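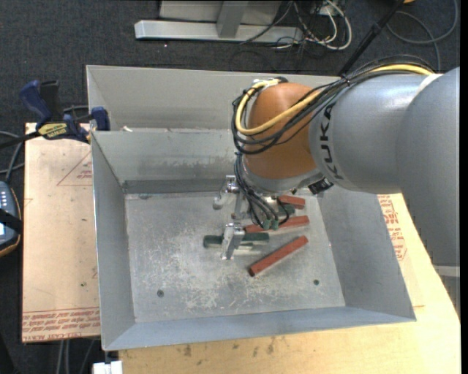

Workshop & Garage / Reviews

Dramum parts bin, large: a lot of money for a steel box

I have been using the big Dramum bin for long enough now to have an opinion, and the opinion is mixed. At $67 it costs more than three of the plastic totes it replaced, and the product page talks about it as if storage had been waiting for this moment. It's a bin. It holds things.

Start with the good part. Steel doesn't sag. My old totes bowed at the sides once I filled them with hinges and pipe fittings, and one split down a corner in June when I dragged it across the garage. The Dramum hasn't bent anywhere I can find. The sloping sides do help when you're scooping out small hardware, and a magnet tray will stick to it, which I use every day.

Now the claims. "Scratch-resistant finish" is on the label and I'd ignore it. Mine had marks on the bottom within a week, from nothing worse than wood screws and a few brackets. I asked Clokis, the store I bought it from, whether that counted under warranty. The reply said wear to the inside was "cosmetic and expected." Fine, but then don't print it on the label.

The noise is worse than the scratches. Drop a handful of bolts in at 6 a.m. and the whole house is up. I cut a piece of rubber mat for the bottom and it's much better – though at that point I've paid extra to make a metal bin behave like a plastic one. The mat was $21.

Edges: check them before you reach in. The long sides on mine were folded over properly, but one back corner had a burr that went through a work glove. Two minutes with a file fixed it. For this price somebody at the factory could own a file.

Weight is 26 pounds empty, according to the box, and I believe it. Put it where you want it and leave it there. The handles are sold separately. I didn't buy them.

My neighbor Juraj Havlíček has the Matoušek version, same general shape, thinner metal, a good bit cheaper. We filled both with the same load of old brake parts and neither one complained. His flexes if you lean on the rim. Mine doesn't. How often do you lean on the rim of a bin? He says never, and he has a point.

Load rating is given as 700 pounds. I have no way of testing that, and I doubt most reviewers who repeat it do either. I can say it held everything I had.

Would I buy it again? For a shop that throws heavy, sharp stuff around all day, maybe. For a home garage, I'd get the Matoušek and put the difference toward decent shelving – the Nulteck stuff is okay if you throw out the bolts it ships with.

Three stars out of five. It loses one for the label and one for the corner.

Reviewed by Ľubomír Rusnák. Bought at full price.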